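Nundale Residence Services Board
Topic: Folding standard for black table cloths

Shewit Assefa, Linen Coordination
Members are asked to comment on the proposed folding standard before it takes effect in October. Under the proposal, every black cloth issued to the Jatora and Demissie lounges would be folded in thirds, rolled from the short end, and returned to the wicker storage in that form. The present practice of folding into quarters would end.

pokura_desk
The Pokura desk does not support the change. Our shelves were measured for flat stacks, and a rolled cloth takes up more depth. We also find that dark fabric with a fuzzy finish gathers lint along the outside of the roll. A flat fold keeps the outer face covered.

linens_jatora
I must respectfully disagree with the previous post. Quarter folds leave a hard crease down the center, and residents have raised this with us 5 times. A cloth of this kind takes a soft roll well if the first turn is kept loose. Please see the curled flap at the left, next to the taller fold.

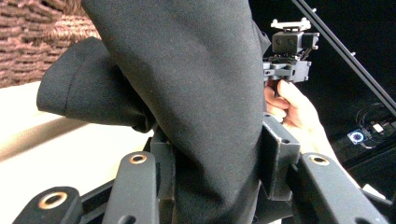
Page last changed: 11 September 2025

pokura_desk
The curl is noted. My concern is with the remainder of the cloth, which stands up in one thick fold and would still need to be brought down and smoothed before any roll could be stored. On a white tabletop this is simple enough. In our back room there is no such surface.

demissie_evening
Would the board consider allowing either method, provided that all cloths in one location are treated alike? Staff at Demissie prefer the roll, but we see no benefit in requiring it of Pokura.

linens_jatora
That would be acceptable to Jatora for storage. It would not be acceptable for cloths sent between buildings, as we would have to refold each one on arrival.

Shewit Assefa, Linen Coordination
The comments have been recorded. Section 11 will be revised to permit flat folding at Pokura only. Cloths in transfer are to be rolled. Please direct questions about shelf depth to this office in writing.

pokura_desk
We will submit our shelf measurements. We maintain our objection regarding lint.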